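Foturmont Screen Actors Archive
Progress report to the Moltell Fund, 5 Jul 2019
Prepared by Kaisu Räsänen

Work in this period covered the career files of film and television actors held at Brevden. The catalog now lists 1660 credits, of which 100 are still without a confirmed role name. Most of these are supporting parts in television series where the end titles give the performer only. 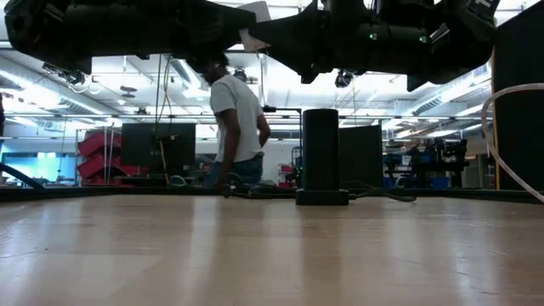 Stage names remain the slowest part of the job. Aarne Laaksonen and Kalevi Laaksonen appear under the same initial in several cast lists, and each entry has to be checked against the call sheets. Tapio Huttunen has finished this check for the feature films – the television files are still open.

Interviews are on schedule. Vega Quintana recorded two long sessions on her early roles and has approved both transcripts.

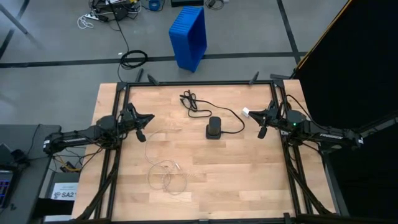 Will the interviews be open to the public this year?
Transcripts will go online in October, and the audio will follow once the release forms are signed.

Spending is within the approved budget. The Pitkänen collection of publicity stills was received under the existing agreement, and no extra purchase was made.
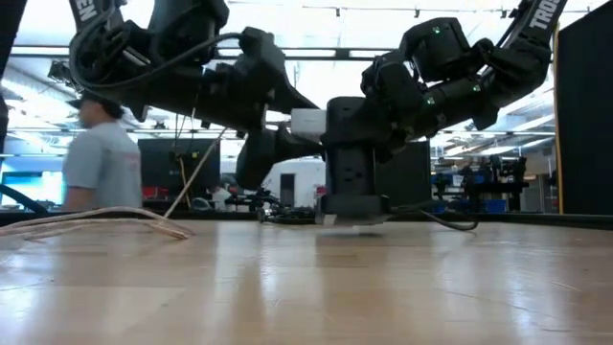

Cataloging of the stills will use the same name list as the credits, so that a performer's photographs and roles come up in one search. The draft field list is attached for comment.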